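Home | Regs | Upland | Big Game | Waterfowl | Dogs | Forum

Leltwood shed antler season moves to a permit system

Tue 28 June
2 min read

Shed antler hunting on the Leltwood tract will require a free permit starting with the next collection season, under a rule adopted by the tract's access board. The permit is separate from the general access card, and holding one does not carry over to deer or turkey hunts on the same ground.

The board set the total at 280 permits. Applications open in November and close after two weeks. If more applications come in than there are permits, a random draw will be held. Groups of up to four may apply under one number and will be drawn or passed over together.

Until now anyone with an access card could collect sheds on the tract as soon as the winter closure lifted. Rangi Goodwin, who manages access at Leltwood, told the board that parking at the Vavwood gate had filled before sunrise on each of the last three openers and that vehicles had blocked the county road. Deer were also being moved off the south-facing slopes at the point in the year when body condition is lowest.

Under the new rule the tract is divided into five units. A permit is valid in one unit only, and the holder lists units in order of preference on the application. The Kołodziej bottom, which holds most of the wintering deer, opens ten days later than the other units. Collection hours are sunrise to sunset in all of them.

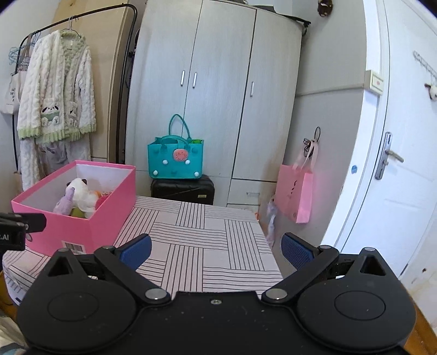

Dogs trained to find sheds are allowed on a leash or under voice control within 50 yards of the handler. The draft rule had banned them outright. Annelore Janssen, a dog trainer from Tustard, filed written comments against the ban and asked for a distance limit instead. The board took her wording with one change, reducing the limit from 100 yards.

Matched sets still attached to a skull are not covered by the permit. They must be left in place and reported to the tract office, which will issue a possession tag after an inspection. Bringing one out without a tag is treated the same as possession of an untagged deer.

Permit holders must file a report by the end of the season showing days in the field, the unit, and the number of antlers found by side. A report of zero is required if nothing was found. Failure to file makes the holder ineligible for the next draw. Weights and scores are optional.

Kane Tapsell, who hunts the north end of the tract, spoke against the cap at the public session. He said some 500 people walked the ground last spring and that the crowding was limited to the first weekend. He asked for a draw covering the opener only, with open access after that. The motion to amend failed for lack of a second.

The rule runs for two seasons and will then be reviewed against the harvest reports and the winter deer counts. Application forms will be posted at the Vavwood gate and at the tract office. Phone applications will not be accepted.

Related
Turkey check stations: revised hours
Ewan Trevaskis on reading late-winter bedding cover
Tustard archery range closed for backstop work
Shayne Doolan: boot repairs that last a season
Vavwood gate road grading schedule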